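Last updated: Thursday, January 5, 2023
Reading time: 4 min

Overnight

Gas meter at 07:10 read 2759. Outside minimum on the shed thermometer was two degrees, slightly warmer than the night before, with light wind from the west. Front room at waking was 15.5, back bedroom 17, hall 14. The hall figure is the one that annoys me. It has the largest radiator in the house per cubic metre and is always last to get anywhere.

Pressure on the system gauge was 1.2 bar cold, unchanged since Sunday, so the weep on the bathroom valve has stopped. I left the tissue wrapped round it for another day anyway.

Balancing, second attempt

Started from nothing this time. All lockshields closed, then opened in order of distance from the boiler, nearest first, a quarter turn each. The first attempt before Christmas went wrong because I trusted the existing settings and only nudged them. Two of the valves had been painted over and were not where I had written that they were.

Flow temperature set to 55 for the test. I used the pair of clip-on probes, one on each tail, with a bit of pipe insulation over the top of each to keep the room air off. Readings taken once they had sat still for five minutes.

Kitchen: drop of six across the radiator, so closed down slightly. Then nine.
Front room: drop of 14. Opened half a turn. Then 11, left alone.
Hall: drop of 21 to begin with, which explains most of it. Opened fully and it only came down to 18.
Back bedroom: ten, no change made.
Bathroom: would not settle. Will redo.

The hall radiator is either partly blocked or is being fed by a pipe smaller than the others. I suspect the second. The tails are the same size as everywhere else where they come up through the boards, but the run underneath crosses the old partition and I have never seen that section. Amirul Harahap had the same layout next door and says his hall run was teed off in microbore by whoever moved the kitchen. He offered to lend me the inspection camera. I said yes for the weekend.

The whole sequence took 89 minutes from a cold start, including a spell of looking for the second probe.

Pump is on its middle speed. I tried the top speed for ten minutes to see if the hall would respond. It gained one degree on the return and the kitchen valve began to whistle, so back to the middle.

Front room

The other half of the problem is how the room is arranged. The radiator is under the window, the sofa is in front of it with a gap of a hand's width, and the chest we use as a coffee table stands in front of the sofa on the rug. Moving the sofa out 20 centimetres for an afternoon on Tuesday raised the temperature at the far wall by 0.8, with the same flow temperature and much the same weather outside. That is one afternoon and proves little, but it cost nothing. The sofa cannot stay there with the chest where it is, as there is no room left for knees.

Drove to Tuvthorpe after lunch with the tape measure. Roads clear, parking free until the end of the week. The Radema showroom has all the coffee tables put out with carpets and sofas round them, so at least you can check the clearance sitting down. Most were boxes to the floor and no better than the chest. I spent longest over a glass one, a triangle with the corners rounded off, on dark curved legs. The shape would let the sofa come forward without blocking the way through to the kitchen. Price on a comparable one in the catalogue was 849, and I am not paying that to gain 0.8 of a degree.

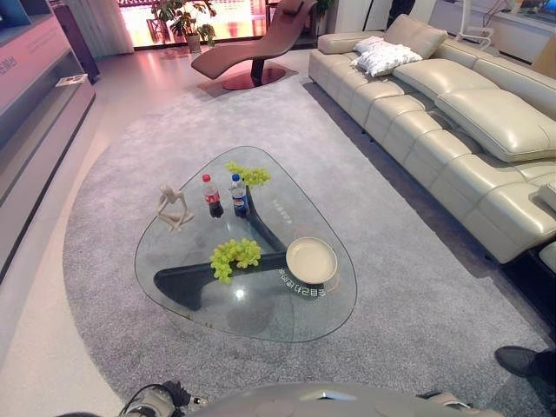 Evening

Redid the bathroom. Bled it first and got a long hiss, then black water. Refilled to 1.3 bar. The drop now settles at 12, so the earlier wandering was air. I should have bled everything before touching a single valve, as the instructions say in the first line.

Rang Güven Duman about the black water. He wants to see a sample in a jar before he will say anything about flushing, and he wants it taken from the hall and from the lowest point, not from upstairs. He thinks the inhibitor was last topped up when the Sembiring valves went in, though neither of us has the paperwork. I have put a jar by the drain-off. He also asked if the bypass had been touched. It has not, to my knowledge – the cap still has its dust on.

Sat with the flow at 50 from six o'clock to see how the house held. Front room reached 19 by 20:40. Hall 16.5, best so far this winter. Return temperature at the boiler was 33 shortly after firing and rose to 41, where it stayed. At 50 on the flow I would expect it to be condensing most of the time at that.

To do:
Jar sample from hall radiator
Camera under the partition, if dry
Label the lockshields with turns open
Order more inhibitor and the small Kallura key, the old one is rounding off
Measure the chest again, and the doorway to the kitchen

Sofa left pulled out overnight. Chest is in the hall for now, on its end.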